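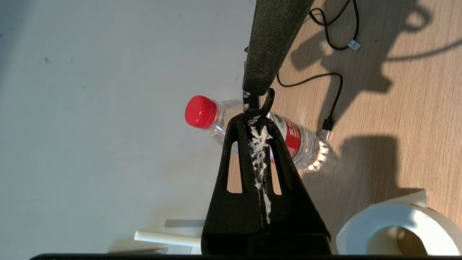

Open day at Žukauskas in Zosonville, anyone else go?

kettlebrook
Joined: December
Went to the afternoon session, the one where they let visitors near the desk arms. 4 stations, I stood at the bottle one for most of an hour. Black two-finger gripper, plastic water bottle with a red cap lying on its side, and the arm has to get hold of it. They said they had logged 2,856 tries on that bench since spring. Did anybody see the bigger cell in the back? The line was too long for me.

mill_rat
Saw it. It was a pallet demo and it kept stopping because people leaned on the gate. The desk arms were the better part of the visit.

Holzerfan
Who gave the talk? I heard Florian Holzer was going to be there.

kettlebrook
He was. He spoke for twenty minutes and then took questions. Mostly he talked about grip force on soft packaging. He said a thin bottle is harder than a block of steel because it changes shape as you close on it.

dunlap_e
I'm going to disagree with the praise here. I was at the same session and I thought the bench was a mess. Cables on the desk, a roll of tape in the corner, a USB plug hanging next to the bottle. If you invite the public you clear the table first. My company had visitors last year and we spent two days on it.

mill_rat
It's a work bench. That's what they look like.

dunlap_e
It's a work bench on open day. There was white crusty stuff all down the middle of the gripper where the fingers come together. Looked like old glue. I would not show a customer that.

sparrow9
I asked about that. The man at the station said it was adhesive from when they were trying pads on the fingers. The pads came off and they never cleaned the seam. He didn't seem bothered.

dunlap_e
That makes it worse. If there's a ridge of glue there, it can affect how the fingers close. And then what are your 2,856 tries worth?

sparrow9
Depends how thick it is. On ours a film like that made no difference until we went to small parts. On a bottle I doubt you'd measure it.

tobin_w
Did anyone get a price? We run a small packing room, 200 boxes on a good day, and I'm trying to work out if one of these makes sense.

kettlebrook
They wouldn't give one. The sheet says "contact sales." The software side is called Zotik and it's licensed separately, so ask for both numbers together.

tobin_w
Thanks. That figures.

Holzerfan
Was the Hellville site mentioned at all? They were supposed to be moving the arm work there.

mill_rat
One slide. It said the move is still planned and that was it. Somebody asked for a month and Holzer said he didn't have one.

dunlap_e
One more thing and then I'll leave it. The sun was coming in right on that bottle. Clear plastic with bright light on it is about the worst thing you can give a camera. Either they did it on purpose as a hard test or they didn't think about the window. I asked and got two different answers from two people.

sparrow9
I'd rather see it run in bad light. My shop has windows too.

kettlebrook
Same here. The sign-in sheet was at 166 when I left, so they may do another one. If I go I'm getting in line for the back cell first.

tobin_w
Post here if you hear a date. I'd drive over for that.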